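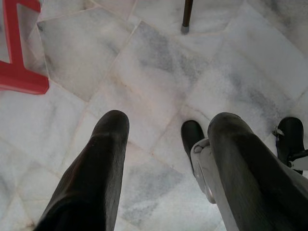 Malus Floor-Level Pickup Unit

The Malus is a mobile arm with a two-finger gripper, made for workplaces where people spend a good part of the shift bending down. It picks up dropped items from hard floors and puts them in a bin or on a table at waist height. It is sold and serviced by Krishnan Vollodwood, and it is in daily use at sewing rooms, packing rooms and small assembly shops.

What it does

The unit drives along the aisles between workstations, looks at the floor through a small camera at the wrist, and lowers the gripper over anything it has been taught to collect. Typical items are spools, offcuts, caps, cartons, hand tools and folded cloth. Chairs, stools, table legs and walking sticks are on the leave-alone list from the start, and your own items can be added to that list from the tablet.

It works on tile, polished stone, sealed concrete and vinyl. It does not work on carpet or on open grating. Joints between tiles are not a problem if they are level.

The gripper

The fingers are dark gray with blunt, rounded tips and a matte surface. They open wide enough for a carton and close on items as thin as a pencil. If a finger meets something that does not move, the arm stops and backs off. Finger covers wear with use and should be checked at 3,000 picks and replaced at 4,000. The job takes one person and one hex key, which is stored under the lid.

Working with people around

The Malus moves at a slow walking pace and stops when someone steps into its path. It starts again on its own once the way is clear. Anyone can pause it with the button on the mast, with no login.

Most customers keep the unit running during the shift. Some run it only at breaks. Anitha Ramasamy, floor supervisor at the Malach stitching works, started with breaks only and changed after a month.

"The women on the line asked for it. They were tired of getting up for a spool and then finding their place again. Now they leave it where it fell. My own work changed more than theirs — I used to send a helper round before closing, and now he is learning to cut."

Prakash Kotian, who looks after maintenance at the same works, had a different first month.

"It needed the chairs pushed in and people did not push them in. So it went around, or it waited. We painted lines for the aisles and that was better. It still misses black thread on the dark tiles near the door."

What your staff will need to do

One person on each shift should be trained as the main user. Training takes 2 hours and is done on your floor with your own items. The main user empties the bin, wipes the camera window with a dry cloth, and reads the list of items the unit tried and failed to pick up. Everyone else needs only the short talk on the pause button.

We ask customers to tell staff before delivery what the unit will collect and whose tasks will change. Meenakshi Krishnan from our office can join that meeting by phone.

In the box

Mobile base with arm and gripper
Charging dock and cable
Tablet with wall holder
Spare finger covers, one pair
Bin, washable

Details

Minimum aisle width: 800 mm
Floor types: tile, polished stone, sealed concrete, vinyl
Use: indoors, dry floors only

Orders and site visits: ask for Satish Mudaliar. Spare parts and repairs: Manikandan Varghese. Orders placed in December ship after the new year.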